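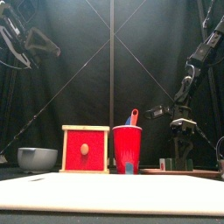
Chapter 9
Rules for the Shared Bench

A bench with two arms on it is governed by more than one set of rules. The makers of the arms write some of them. National safety standards supply others. The rest come from the shop or lab where the bench stands, and these are the ones most often missing, out of date, or kept in a drawer. This chapter deals mainly with that last group.

By the end of the chapter you should be able to write a layout sheet for a small bench, set the limits for two arms whose reach overlaps, and carry out a change of task without leaving old settings behind.

9.1 The layout sheet

A layout sheet records what belongs on the bench and where it goes. It names each object in plain words: bowl, drawer box, red cup, tray with blocks. "Container 2" is a poor entry, as the next person on shift may pick the wrong one. If a cup holds utensils, the sheet lists the utensils too, since a tall handle changes the height an arm must clear.

The sheet also says which part of the surface is kept free. Objects in a row along the far side leave the near side open for the task itself. Mark the free area on the drawing and give it a letter.

Cables and poles go on the sheet as well. Students tend to leave them off because they do not move. An arm can still hit them. Any cable that crosses behind or above the bench is drawn in, with its lowest point measured from the tabletop.

9.2 Overlapping reach

Where two arms can reach the same point, that point is in the shared zone. The basic rule is that one arm at a time may enter it. The controller enforces the rule, and the operator checks that it does before the first run of each shift.

Ferenc Deák's review of bench work at Sudia covered 412 logged stops. In 13 of them both arms had been given permission to enter the shared zone. All 13 followed a change of task in which the zone limits had been carried over from the earlier job. The review led to the change procedure in Section 9.3.

Grippers count as part of the arm. Reach is measured to the tip of the fingers with the gripper open, in whichever position gives the longer figure. If the fingers are swapped for another pair, the measurement is done again.

9.3 Changing the task

The procedure used in this book has 11 steps and is printed in full at the end of the chapter. It begins with both arms parked and power to the motors off. The operator then clears the old limits, sets out the objects from the new sheet, and enters the new limits by hand. A second person reads them back aloud.

Noémi Kocsis and Lajos Bárány, who wrote the first version for the Flavis training course, allowed one person to do both jobs on short runs. That exception has been dropped.

Terms to know: layout sheet, free area, shared zone, read-back, parked position

Porngate Technical Texts | Contact the editors | Copyright Porngate, all rights reserved | Back to top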